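About Lillow

Lillow makes a table-clearing kit for robot arms. It comes in one box: a gripper with swappable fingers, a wrist camera, the mounting plates, and the software that gets an arm picking up plates, mugs and other everyday things. If you already have an arm on a bench, you can have our kit on it the same afternoon.

We started with two people and one very patient arm. Dewanti Pasaribu had been building grippers for packing lines and wanted to try something messier. Fung-ping Chang wrote motion software and kept asking why so many demos used the same plain cubes. Homes have cups lying on their sides! They have shiny plates and cloths with creases in them, and that's the stuff we love working on.

The first gripper was called Gudex, and it was heavy and a bit loud (we still have it on a shelf, and we're fond of it). The current one is Pridus. It weighs 316 grams less, the fingers come off with a hex key, and you can print your own tips from the files we share with every kit. People have sent back some wonderful ones.

What do customers do with it? Mostly teaching and research. There are 73 schools and labs using Pridus right now, and we answer their email ourselves, usually by the end of the day. Ask us about odd-shaped mugs. Please, ask us about mugs.

Every change to the fingers or the software gets tried on a set table before it ships. We lay a white cloth, put out a plate and a mug, add something round and awkward to grab, and let the arms have a go.
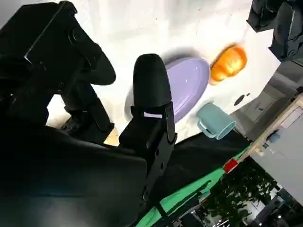

A full round is 235 pickups, and we post the results with each release, including the misses. Slippery rims are still the hardest part, and Fung-ping has a new approach to them that we're really excited to get out in July.

If you'd like to see the kit running, come by on a Monday. The workshop is open from 2 p.m., there's coffee, and you're welcome to bring a dish from your own kitchen for the arms to try.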